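Speaker notes – "A Gripper, a Simulator and a Shared Bench"
Evening talk at the Wisutell workshop, 28 April 2019
30 minutes, then questions. Water on the left side of the table this time!

OPENING
Say hi, thank everyone for coming out. Ask who has built anything that moves by itself. Wait for hands. Curtain openers count. Cat feeders definitely count.
I started this arm last July with a pile of printed parts and no plan past the elbow. I called it Skorach and the name stuck. Tonight is mostly about the half of the project that lives on my laptop, and that half has turned out to be the most fun I've had at a bench in years.

WHY I WENT TO SIMULATION
Tell the shoulder joint story. I sent the arm a bad angle, it swung into the vise, and I spent two evenings reprinting the bracket. Pass the cracked bracket around (remember to get it back).
After that I wanted a place where the arm could hit things all day and the only cost would be my pride. The simulator I use is called Fludeo. It runs on my old laptop if I close the browser first.
Mention that the first import was a mess. One finger was in inches and the other in millimeters. Pause here, people usually laugh.

WHAT GOES INTO A TEST SCENE
Furniture first, because at home the arm will be working around furniture. Then objects. I like them mismatched: something long and skinny, something fat and soft-looking, something tiny that rolls. A tidy row of cubes taught me very little. A jumble shows me where my code is being lazy.

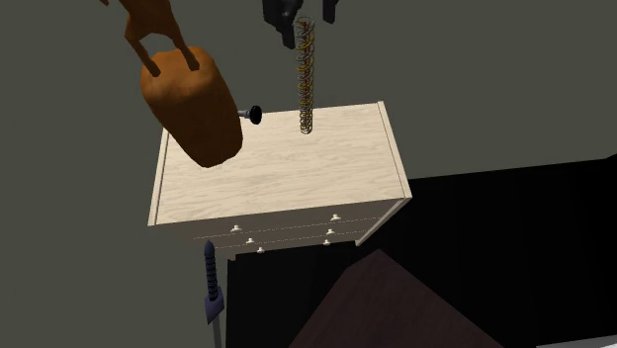

Springs are my favorite thing to talk about, so watch the clock. A coil gives the fingers an odd surface to close on, all ridges and gaps, and the contact math has to work for its living. If you model every turn of wire, the computer crawls. If you swap in a plain cylinder, it runs fast and you learn less. I keep both versions and switch between them.
Small knobs are a different headache. They sit low, so the fingertips have to come down close to the surface without pressing into it. Raised edges on a tabletop matter more than you'd think, too – a wrist that clears the middle of a table can still catch on a rim.
And big rounded shapes! Think about how wide your gripper opens before you get excited about anything padded. Mine opens less than I told everyone it would.

NUMBERS, KEEP THIS SHORT
I ran 800 grasp attempts before I let the real arm try again. Don't read out the spreadsheet. Just say that the log was worth more to me than the score. I wrote one line for every miss, in plain words: came in too steep, closed too early, bumped the neighbor. Patterns jumped out by the second evening.

BACK TO THE REAL BENCH
Two things didn't carry over. Friction was the first. My printed fingertips were much slicker than the ones in the software, so I glued on strips cut from a bike inner tube. Cable drag was the second. There are no cables in my simulated arm, and the real one has a fat bundle that tugs at the wrist on every left turn.
Show the wrist by hand here. Power OFF. Let the front row feel the tug.
The controller is a Zamfir board from the workshop parts drawer. If anyone asks, yes, I signed it out.

IF YOU WANT TO TRY IT
Start with just the gripper and leave the arm for later. Measure your own parts with calipers and use those numbers, even when the drawing disagrees. Save a copy of the scene before you change the gravity setting for a laugh. I lost a whole evening's layout that way.
The files are on the workshop computer in the Skorach folder. Copy anything you like, and please tell me what you break.

QUESTIONS
Likely ones: cost (bring the receipts envelope), how long the printing took, whether it can fold laundry (no, but I would love to try socks).
If it's quiet, ask what people would want an arm to pick up in their own homes, and write the answers on the whiteboard for the next test scene.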